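The planner that learned to wait

Rendville, Monday, June 10, 2019

Third floor, end of the hall, no sign on the door. Yvette Robichaud has been in since six and is reading a log file out loud, mostly to herself.

"Replan, replan, replan, stop. Replan." She scrolls. "It's dithering again."

The it is Dirham, a motion planner her team at Gevetti has been writing for two years. Software, start to finish. Gevetti doesn't build arms and doesn't want to. What it sells is the layer in between – the part that takes a guess at what's on a table and turns it into a path the joints can follow without knocking anything over.

Knocking things over is the whole subject this month. Drinks beside electronics, more exactly. Every customer has a desk like that, and every customer asks.

The old version treated the world as solid lumps. Anything the cameras picked up got a box around it, boxes got padded, arm went around the padding. Fine for cartons. Hopeless for a crowded desk, where the padding overlaps and the planner decides there's no way through at all. So it sat there. Customers hated that more than a spill, Robichaud says, and she has the emails.

Dirham gives each object a cost instead of a wall. Brushing a soft pouch is cheap. Brushing a full cup is very, very expensive. A closed laptop is somewhere in the middle for touching and right at the top for dripping on, so a path that carries liquid over it gets priced out early. The weights sit in a plain text file, 470 lines, which anybody on the team can edit and everybody does. There have been arguments.

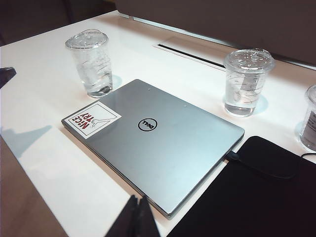 What the camera gets wrong

Clear plastic is the headache. Khadija Bouzid runs perception, two desks over, headphones around her neck. Depth sensors look straight through a clear cup or bounce off it sideways, and what comes back is a hole, or a smear, or a cup floating behind itself. Shiny lids on laptops do a bit of the same.

Her fix was to stop trusting depth by itself. A segmentation network draws the outline from the colour picture, then a second step works out where the base meets the table and fits a tapered shape upward from there. She trained the first useful one on 2621 hand-labelled pictures. Labelled most of them herself, over a winter she doesn't recomend.

Wrist camera makes it harder. Everything near the gripper is huge, things slide out of view just when you need them, half a cup at the side of the picture is normal. Bouzid's code keeps a memory of what it saw a moment ago and lets the confidence fade. Fade too fast and the arm forgets the cup. Too slow and it dodges something that was moved ages ago.

Which brings us back to the dithering. Two paths, nearly the same cost, a fading memory nudging the numbers back and forth, and the planner flips between them on every cycle. At 30 replans a second that's a lot of flipping.

Robichaud's patch went in last week. Small one. A new path has to beat the current one by a set margin or it's ignored, and if neither is clearly better the arm holds still and takes another look. She calls it waiting. Bouzid calls it hysteresis, same thing.

Replay tests came back at lunch – 687 recorded runs, played through the new build overnight. Most of the flipping gone. A handful of runs now wait too long, and one never starts moving at all. Robichaud has it open in the Berrada viewer, the team's own tool, a grey window with far to many sliders.

She drags the margin down a notch, hits replay and goes to find a sandwich.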